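Minutes, Thursday, April 3, 2025

Present: Hertta Ahonen (chair), Minoru Shibata, Lempi Saarela. Apologies from Pentti.

Trial of the Jekilico arm kit

Minoru kindly took us through the quote, which comes to $2,321 with the gripper, and we had a good long chat over whether support should be extra. Lempi pointed out that the grid sheet curls down along its left side and has a small bump in it, so she would like a stiffer one included. Hertta will ask.
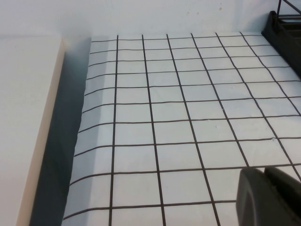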